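サイト内を検索 キーワードを入力 検索

2018年4月 文:Slavica Ristić

三本目の指

グリッパの比較試験をやれと言われたとき、わたしはてっきりグリッパを比較するのだと思っていた。ウルヴィル(Ullville)の研究棟に配属されて三週目のことで、まだ人の言葉を額面どおりに受け取る癖が抜けていなかった。

候補は二つあった。ひとつはズパン社(Zupan)の新品で、箱を開けると白い手袋が一組入っていた。本体に素手で触るなということらしい。もうひとつは前任者が残していった自作品で、通称ロドラ(Lodora)。名前の由来を訊くと、みんな急に用事を思い出した。設計図はなく、代わりに「増し締め、忘れるな」と書いた紙が引き出しから出てきた。どこを増し締めするのかは書いていない。

課題は単純だった。金属の箱に積み木を放り込み、アームにひとつずつ拾わせる。五歳児なら一分で飽きる作業である。これを一方のグリッパで530回、もう一方でも530回やる。飽きる権利は人間の側にだけあり、しかもその人間は勤務中だった。

「積み木は適当に散らしてください」と、主任のアムカム(Umcombe)帰りの男が言った。アムカムには本社があり、本社から戻った人間はみな語尾がやわらかくなる。

「適当とは、無作為にという意味ですか」

「いい感じに、という意味です」

わたしは積み木をいい感じに散らした。最初の十回は自分でも惚れぼれするほど無作為だったが、そのうち手が覚えてしまい、赤いやつはいつも奥に、緑のやつはいつも赤に寄り添うように落ちるようになった。人間の乱数というのは、せいぜいその程度のものだ。

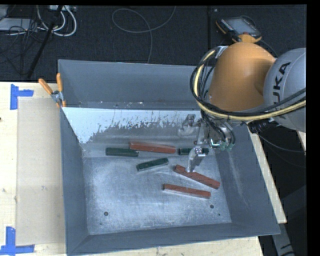 ズパンは優秀だった。狙ったところへ降り、掴み、持ち上げ、しかるべき場所に置いた。失敗すると、どの関節がどう不満だったかを英語で長々と報告してきた。わたしはその報告を読むのが次第に楽しみになり、昼休みにサンドイッチを食べながら読んだ。失敗が少ない日は読むものがなくて困った。

ロドラのほうは、何も言わなかった。掴めなければ掴めないまま持ち上がり、空気を丁重に運んで、所定の位置にそっと置いた。あんまり堂々としているので、わたしは二度ほど「成功」と記録してから消した。そのくせ、積み木が壁際にぴったり寄ったときだけは妙に強い。ズパンが角度の計算で黙り込むような場面で、ロドラは指の先を壁にこすりつけ、がりがりと音を立てて、ちゃんと持って帰ってくる。上品ではない。けれど夕飯の材料を頼むなら、こちらかもしれなかった。

二週間かけて表を埋めた。ズパンのほうが23回多く成功していた。わたしは棒グラフを描き、壁際の条件だけを別の表に分け、指の形状について三ページの考察を書いた。ロドラの肩を持つ文章がやや多くなったので、公平を期して一段落削り、翌朝戻した。

報告会の日、主任は棒グラフをしばらく眺めて、やわらかい声で言った。

「ところで、制御器はどちらを使いました?」

「どちら、というのは」

「旧いのと新しいのがあるでしょう。今回はその比較ですから」

わたしは資料をめくった。めくれば答えが書いてあるような気がしたからだが、書いたのはわたしである。制御器については一行もなかった。

「グリッパの比較では」

「グリッパはもう決まっています。先月、本社で」

どちらに決まったのかと訊くと、第三の候補だという。指が三本あって、来月届くらしい。会議室の誰かが、おお、と言った。三本という数に対する素直な感動だったと思う。

席に戻ってから、記録を最初から見直した。制御器の欄がないのは確かだったが、ログの日付を追っていくと、途中で誰かが新しいほうに差し替えていた形跡がある。ズパンの後半からロドラの前半にかけてだ。つまりわたしは、何と何を比べたのかわからない数字を、きわめて正確に集めたことになる。

やり直しの計画書には、試行回数758と書かれていた。なぜ758なのか主任に尋ねたら、本社のほうでいい感じに決めたとのことだった。

翌朝、いつもより早く出て、ロドラのねじをひととおり増し締めした。どこを締めればいいのか相変わらずわからないので、見えるものは全部締めた。ひとつだけ、いくら回しても手応えのないねじがあった。前任者に電話してみようかとも思ったが、番号を知っている人がまた用事を思い出しそうだったので、やめた。

それから積み木を箱に放り込んだ。赤いやつは奥に落ち、緑のやつがその横に転がった。

当サイトでは利便性向上のためCookieを使用しています。閲覧を続けた場合、Cookieの使用に同意したものとみなします。 同意する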